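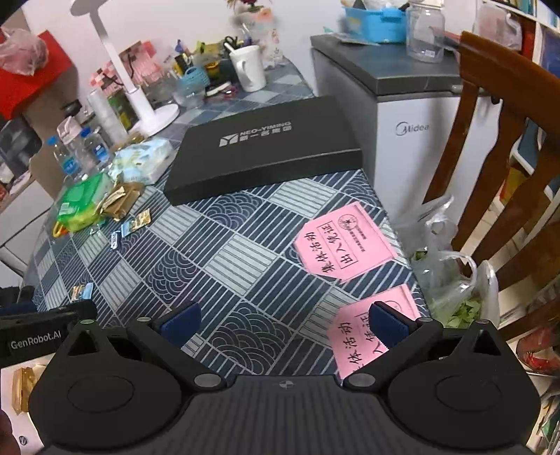
Hand-held gripper, loaner kit, notes so far

Wenceslao asked me to write this up before Zaltstead wants an answer on the kit, so it's going in the notebook and he can skim it. The offer is 2 grippers plus 30 hours of support, and the rest we'd have to work out ourselves. I like it more than I expected to! The finger pads are the good part: dark blue, textured, and when they're open wide I can still judge the gap by eye. My wrist is less happy. After a long stretch on the tablecloth I start dipping the left side, and Lautaro says he does the same (he's taller, so there goes my theory about table height).

Task list is the tidy-up set. Snack packets, tissues, pink passes, the big flat NEO-YIMING box as the thing to work around. Flat paper is what I'm dreading – those passes lie right down on the cloth. Target is 80 takes per object.

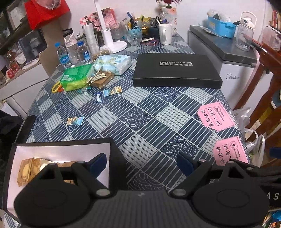 Zarum, 13 March 2026

Talked to Patricio about the price. He wants a cap of 2000 for the first round and no longer contract until Aníbal has looked at the export format, fair enough. Still to ask Zaltstead: are spare pads included, and can we keep the kit past the end of the trial? The January quote said nothing on either.

Small candies tomorrow, sachets after. Cristóbal has the charger.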